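Budget diary, April 2025

Evening, at the white desk.
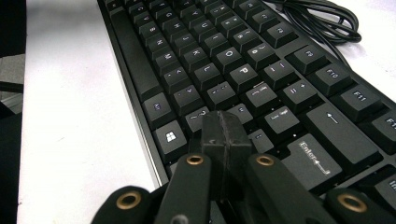

What we have and what we need

Today I began the equipment list for the coming year. I promised it to Edit Bárany before the end of the month, and I have already moved the promise once, so I wrote until my tea was cold.

We own 3 hand-held grippers. All of them are black, with the two fingers and the brass-coloured rings in the joints, and I like them very much. They are light enough that my wrist does not complain until the afternoon. But three is a poor number when four people want to record at the same time, and one of the three has a finger that does not close in parallel with the other. I have asked for it to be repaired two times.

So the first line of the list is: more grippers. Danora makes a good one and answers letters quickly. Tuvby is cheaper, but the delivery would be in December, and by then the money must be spent and the papers closed. I asked Danora for the price of 10 pieces, and they gave me a discount that I did not expect. I read the letter again to be sure that I understood the word "net" correctly. In my own language this word has made me trouble before.

The second line is spare parts. Last year I forgot this line completely and I was ashamed of it all winter. Fingers, rings, screws, the small links at the sides. Vincze can cut the fingers for us here in the city, and a set costs 78 dollars with tax. I will ask for 3 sets. Edit will say it is too many. I will say that she should remember February.

The third line is the one I cannot decide. The Davenero arm is a beautiful machine and I have wanted it since I saw it at the fair. But the price is not only the price of the arm. There is also the table, the guard, the training, the electrician, and a service contract which I read slowly with a dictionary beside me. If we buy the arm, we have no new grippers this year, and without new grippers we have not enough recordings to teach the arm anything. I explained this to myself in a loud voice in the kitchen, and it sounded sensible.

I will put the arm on the plan for the following year, in grey letters, with a question mark.

Small things I must not forget: labels for the cables, a second box with foam, one more charger. Also a cheap lamp for the corner desk. Ask Edit if furniture goes in the same budget or in the other one.

The total is still under our limit, but I have not added the freight. Tomorrow I will telephone Danora in the morning, before my courage goes away, and ask them to favour us with free shipping.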